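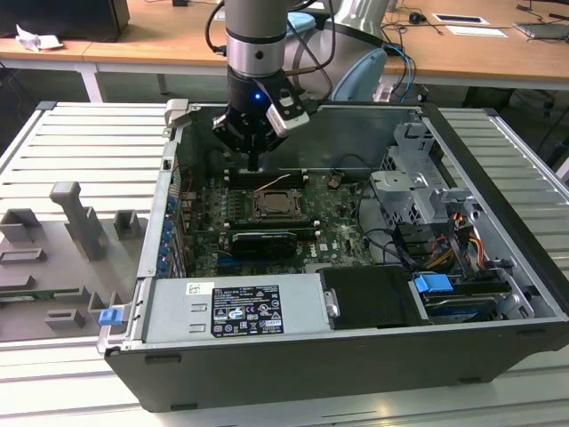 Desktop tower on the bench with its side panel off, memory slots towards the top of the board.

Bench person wanted, part time, Joltcombe

Hello! I'm Theano Bakalis and I run the desktop bench at Flendine, where we take in office computers that have been retired, open them up, sort them out and send them off to people who'll get a few more years out of them. I need another pair of hands from January and I'd love it if they were yours.

We're on the Sturngate estate, Unit 27, round the back past the tyre place (ignore the satnav when it tells you to turn into the car wash). Last year we got 656 desktops back into use out of 1004 that came through the door. The rest were stripped for parts, and I'd like that number to shift a bit, so part of your job will be arguing with me about what's worth saving.

What you'd be doing

Mostly, you'd be taking the sides off towers and having a proper look. Most of what we get is business machines, plenty of Dells, and I have a real soft spot for them. The coloured plastic bits are where your fingers go, so drives and cards come out with a push and a squeeze and you hardly need a screwdriver. Then you get the odd home-built thing where every screw is different and somebody has glued the fan in. You'll get both!

A normal machine goes like this. You log it in, weigh it, open it, blow the dust out in the booth and check the board for swollen capacitors. Memory out, tested, back in. Drive out and over to the wiping rack, with the sheet signed before you walk away from it (I'm very relaxed about most things but I'm a dragon about that sheet). If the processor's been running hot you take the cooler off, clean away the old paste, put fresh on and seat it again. We swap in a solid state drive, tidy the cables, run it overnight and see how it's doing in the morning. 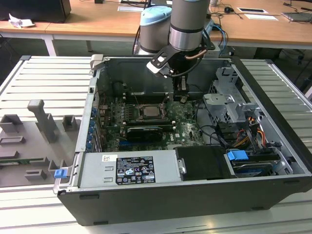
Power supplies we test and swap whole. We never open one up, and I don't mind how many you've opened at home. Read the label, check the rating against whatever card is fitted, and if it fails the tester it goes in the red cage.

There's a bit of lifting, as the towers come in on pallets, but we have a trolley and a scissor lift and you'd never be unloading alone. There's also a fair amount of typing. If you hate spreadsheets you might grumble on stock days, and you'd be in good company.

Who I'm after

You don't need a certificate. I'd like you to have been inside a computer before, even if it was only your own and you were terrified the whole time. You should be able to tell a memory stick from a graphics card and put a processor in a socket without forcing it. Good eyes or good glasses. Patience with tiny connectors! If you've mended bikes, sewing machines, amps, whatever, tell me about it, as I'll be more interested in that than in your exam results.

I-hsuan Chiu does the laptops on the next bench along and will show you the testing side. She's much tidier than me, so copy her habits and come to me for the tea.

Hours and money and so on

Four mornings a week, 8.30 to 1, and you can pick which morning you have off as long as it stays the same each week. Pay is at the rate on the full job sheet, monthly, with paid holiday and sick pay from the start. We give you boots, a wrist strap and a decent set of drivers, which are yours to keep once you've passed your trial period. The building is chilly until mid-morning, so bring a jumper. Parking is free, and the Kwan Street bus stops a short walk from the gate.

How to apply

No form. Write me a letter or an email, a page is plenty, telling me about something you took apart and what happened next. It's fine if it never went back together. Put "bench job" at the top and drop it in at reception or send it through the contact page on our website.

I'll ask a few people in for a try-out, paid, 2 hours, at the bench with a tower that has something wrong with it. You can ask me anything you like while you're doing it. If you'd need the bench lowered or more light or a different chair, say so when you write and I'll have it set up before you come.

Theano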